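# Compte rendu de réunion – achats d'équipement, cellule de démontage

Site de Sultville, juin 2020

Présents : atelier, achats, méthodes, sécurité. Excusée : la logistique.

## 1. Approbation du compte rendu de mai

Approuvé avec une correction : le devis Varkico s'entend hors taxes et hors port. Le tableau de suivi a été repris en conséquence.

## 2. Point sur le budget

L'enveloppe du deuxième semestre reste fixée en mai, sans rallonge. Les achats présentent deux lignes à arbitrer :

| Poste | Fournisseur | Montant HT |
|---|---|---|
| Jeu de doigts de préhension et visserie | Varkico | 2 197 € |
| Table à hauteur réglable et bridage | Guerreiro | 3 775 € |

L'atelier demande que les deux soient passées ensemble. Les achats rappellent que le délai annoncé par Guerreiro est de 13 semaines, contre 5 pour Varkico. Si la table est commandée après l'été, elle n'arrivera pas avant la fermeture de fin d'année.

La sécurité n'a pas d'objection sur la table mais veut revoir la position de l'arrêt d'urgence avant l'installation. Les méthodes fourniront un plan d'implantation.

**Décision :** les deux commandes sont validées. Guerreiro part en premier.

## 3. Logiciel Hada

La licence arrive à échéance en fin d'année. Les méthodes proposent de la renouveler pour un seul poste, le second ayant peu servi. L'atelier n'est pas d'accord : le second poste sert à préparer les programmes pendant que la cellule tourne. Pas d'accord en séance. Les achats demanderont un prix pour un poste fixe et une licence flottante.

## 4. Bridage des unités centrales

Le bridage actuel a été prévu pour des boîtiers debout. Les tours de bureau sont maintenant traitées couchées, capot ôté, et l'opérateur doit souvent garder une main sur la pièce. L'atelier souhaite des mors réglables en largeur, à inclure dans la commande Guerreiro s'ils n'en changent pas le prix. 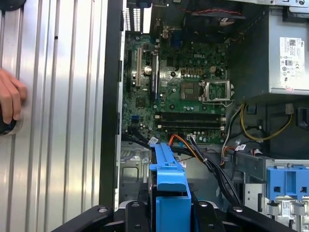 *Temps de lecture : 2 minutes*

Sur les tours Dell, les supports de lecteurs en plastique bleu se présentent entre les doigts de la pince, mais des faisceaux de câbles passent tout près. L'atelier demande des doigts plus fins que le modèle standard. Varkico en propose une version étroite, au même tarif selon le devis. À confirmer par écrit avant la commande.

La pile bouton et les barrettes mémoire restent en retrait manuel pour cette année. Aucun achat n'est prévu sur ce point.

## 5. Actions

- Achats : commande Guerreiro, puis commande Varkico après confirmation de la version étroite.
- Achats : prix Hada, deux variantes.
- Méthodes : plan d'implantation de la table.
- Sécurité : avis sur l'arrêt d'urgence, à réception du plan.
- Atelier : cotes des boîtiers les plus courants, pour les mors.

Prochaine réunion à fixer après réception du prix Hada.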